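3.2 斜壁料箱中积木的散落状态
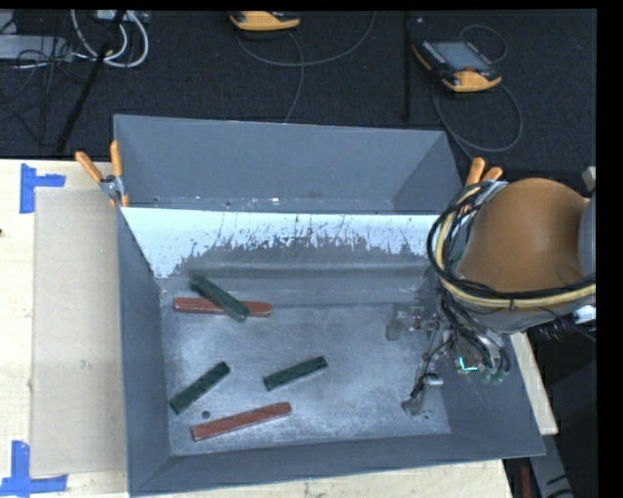
图4 金属料箱内的五块长方体积木,其中一块深绿色积木斜压在一块红褐色积木上。

为什么散落的积木比码放整齐的积木更难分拣?主要的困难来自积木之间的接触关系。整齐码放时,每一块的朝向可以从相邻的一块推出来;散落以后,朝向各不相同,而且上面的一块会遮住下面一块的边线,分拣的人必须先判断哪一块可以先拿。

本节讨论料箱的形状对散落状态的影响。我们在前期工作中使用过平底托盘,当时的问题是积木容易滑到托盘的角落里,并且紧贴侧壁,手指难以伸入。McKinnon 和 Rothe 在 Timholm 仓库的观察中也报告了相似的情况。因此本研究改用内壁倾斜的灰色金属料箱,箱体放在木质桌面上,边沿用橙色手柄的夹具夹住。倾斜的内壁使靠边的积木倾向于滑回箱底,积木与侧壁之间通常留有一定的空隙。

积木分为深绿色和红褐色两种。选择这两种颜色是考虑到它们的明度都比较低,与灰色箱底的对比不强,这和 Potwood 车间里旧木料的实际情况比较接近。图4中有三块深绿色积木和两块红褐色积木。靠近箱底后部的两块互相交叉,近似“X”形,其余三块各自斜放。我们把前一种关系称为“交叉叠压”,把后一种称为“单独平放”。

除这两类以外,我们还定义了“并排接触”,即两块积木的长边相贴而没有上下关系。这样,全部状态共分为3类。分类由 Segers 和 Gautier 两人独立完成,意见不一致时由第三位作者决定。在66次投放的记录中,两人的初次判断有3次不同,都发生在“并排接触”与轻微的“交叉叠压”之间。经过讨论,我们增加了一条规则:只要一块积木的底面有任何部分离开箱底,就归入“交叉叠压”。

需要说明的是,箱底的灰尘对结果可能有影响。有灰尘的表面摩擦较小,积木落下以后会多滑动一段距离。我们没有在每次投放之前清洁箱底,理由是日常使用的料箱很少是干净的。内壁上的污迹也保留了原样。Åberg 曾建议另外做一组清洁条件下的对照,由于时间的限制,本文没有包括这一部分,计划在 Lirano 的后续试验中完成。

在分拣顺序方面,我们要求参加者先取“交叉叠压”中位于上面的一块,再取下面的一块,最后处理单独平放的积木。这个顺序不一定是最快的,但是它减少了拖动。如果先抽取下面的一块,上面的积木会跟着转动,有时还会碰到旁边的积木,使已经记录的位置失效。有两名参加者习惯从离自己最近的积木开始,他们的数据单独列在表2中,没有与其他人的数据合并。

关于各类状态下取出时间的比较,见3.3节。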